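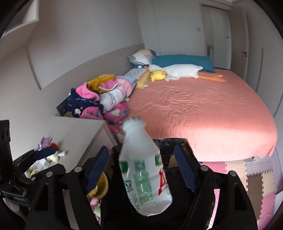

The Larnumero hand gripper is made for people who want to try finger pads on ordinary household things before they decide for a robot arm. You hold it in your hand, the camera sits on the tool, and the same fingers can later go on the arm. The ribbed navy pads are our standard set. Thin plastic is a good first test for them, because a soft bottle like this one, held upside down with its base already crumpled, gives way between the fingers and shows quickly if you close too hard. We recommend to repeat each object with both pad types and to keep the recordings separate.

Comparing with the Brumex fingers
The Brumex set is stiffer and has a smooth face. In our trials at Rokordale we made 279 grasps with the two sets, on bottles, cups and wrappers. The stiff fingers were better for flat lids. For light cups the ribbed pads needed less correction — the operator did not have to look for the perfect angle.
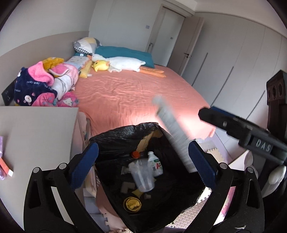

Textured pads over a lined bin, with bottle and cup inside.

What you receive
Hand gripper with camera mount
2 pairs of finger pads, ribbed and smooth
5 spare screws
Ugwu controller cable

Pads should be changed after 50 hours of use, or earlier if the ribs look flat. Delivery of the smooth pads starts again in June. For questions about mounting on your own arm, please write to Declan Ruawai and tell him the model of your wrist flange.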